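Subject: Re: Resmont spring cup – format and seeding
From: Yanti Chin
To: cup-players list

quick one before I go into a meeting. Mererid wrote:

> Can we settle the format before signups open? Last year had
> groups then best of one, and half of us were done by lunch.
> Also what happens with crossplay, are controller people in
> the same bracket again?
> Mererid Samuel

OK so. Format. Double elimination, best of three all the way, grand final best of five. No groups. I know some of you liked groups but they ate the whole first evening and the Gedamgate server fell over twice with everybody hosting at once.

Signups close when we hit 200 players, wait list after that. We had more than 600 names on the interest form, so dont sit on it. Seeding is off ladder rating – top 27 get seeded, everyone else is drawn at random. If you're over 700 rating and not on the seed list, mail me, it probably means your account name doesnt match the form.

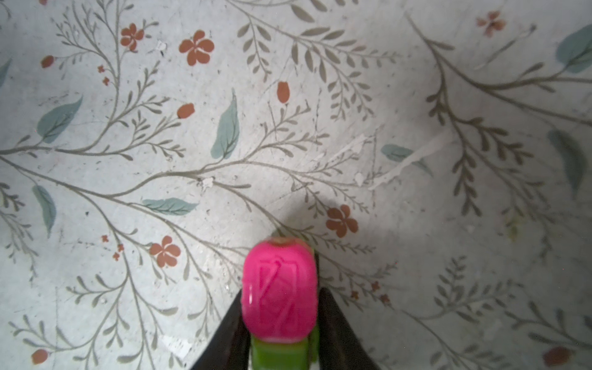 Mererid replied off list that a random draw is fine for her but she wants the bracket posted the night before, not an hour before like last time, and that teammates shouldn't meet in round one. Agreed on both. Parry is running the draw and will redo it if two people from the same team land together.

Crossplay: one bracket, yes. Controller and mouse together. Aim assist stays on default, no custom profiles. Tried splitting it on Halo night and the controller side was six people.

Map pool same as the ladder, minus the two night maps. Loser picks next map. Disconnects – replay the round if it's under a minute in, otherwise score stands. Take a screenshot of every result screen, both players, we will ask for them.

Streams are ok with a two minute delay. Please put the delay on BEFORE your match starts.

Dates are somtime in May, will confirm once the server booking comes back. Still need two people for admin on the late matches, reply to me not the list.

Yanti

Recent threads
Ladder reset, when?
Gedamgate server down again
Looking for a practice partner, evenings
Halo night results
Re: Re: team names

Last updated: Mar 24, 2021
Resmont Players list | Contact the list owner | Back to top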